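Este sitio utiliza cookies propias y de terceros. Aceptar | Configurar

Revisión previa a grabación — pinza de mano, proyecto Hurkska
Revisa: Dilani Talukder
Viernes, 30 de julio de 2021

1. Mesa despejada — OK. Nada sobre la madera antes de abrir sesión.

2. Apertura de dedos — OK. Abierta, sin pieza agarrada. Comparar con la referencia de marzo.

3. Almohadillas — OK con comentario. Marcas leves en la cara interior del dedo izquierdo y una muesca pequeña en el borde de abajo. No impide grabar, pero medir antes del próximo lote. 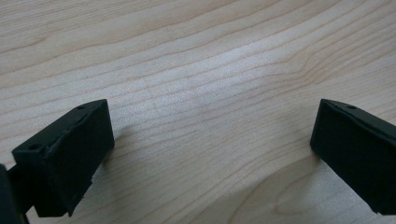

4. Iluminación — PENDIENTE. Brillo fuerte en el centro del tablero. El método Kallio estima la apertura solo con imagen y los reflejos le sientan mal: en el último ensayo, 38 fallos en 300 agarres. Bajar el foco y repetir.

5. Tornillería — apretar a mano, sin pasarse.

6. Datos — 184 episodios validos de 2,000 previstos. Copia en Imeo hecha, falta comprobar la suma.

Firma cuando este cerrado el punto 4.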